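The desk had come with them from Prernberg, and Eleni Nedeljković had been against it the entire way. It was too pale, she said, and too yellow on top, and it had cost them 700 to have it carried down one set of stairs and up another, when for less than that they could have had a new one delivered by a polite young man who would also take away the cardboard.

But Chak-lun Tam had written 42 letters at that desk the winter his mother was sick, and a good part of a very bad novel after that, and he wasn't going to leave it behind for the next tenants to stand a television on. So up it came to the rooms in Stanholm, with their smooth white walls and their ceiling lights in strips, and the glass door with the lock halfway up that Eleni disliked even more than the desk.

"It's like living in a dentist's," she said, the first morning.

"A nice dentist's," said Chak-lun, who had his sleeves pushed up and was hunting for the coffee.

It was February, and the light came in at the window in a thin, careful sort of way, as if it had been asked to wipe its feet. They spent most of that month moving things from one end of the place to the other. The plant was the worst traveler. It went to the kitchen and sulked, it went to the bathroom and dropped a leaf in the sink, and at last Eleni, tired of carrying it, put it down at the left end of the desk with the office chair behind it and forgot all about it, and of course that was exactly where it wanted to be. Then a few magazines settled beside it, the way magazines will, and then, because a desk that already has a plant and magazines on it is practically a sideboard, somebody began to leave a plate there at lunchtime.

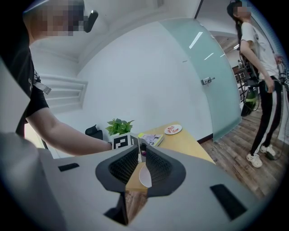
Eleni said that a person who ate his lunch at his desk would sooner or later be eating his supper there too, and then where would they be? She said her uncle in Lemelholm had gone that way, starting with one cracker and a newspaper, and by the end the family had to bring him his soup on a tray and ask permission to come in.

"I only had a bite," said Chak-lun.

"So did he."

He thought about the uncle in Lemelholm all afternoon, and the more he thought the better he liked the sound of him. Around four he went and found the second chair, the kitchen one with the wobble, and carried it in and set it across from his own. He moved the magazines over to make some room. He left the plant where it was, having learned his lesson.

When Eleni came in to ask what all the scraping was, he had already put out two forks.

"It's still too yellow," she said, and sat down.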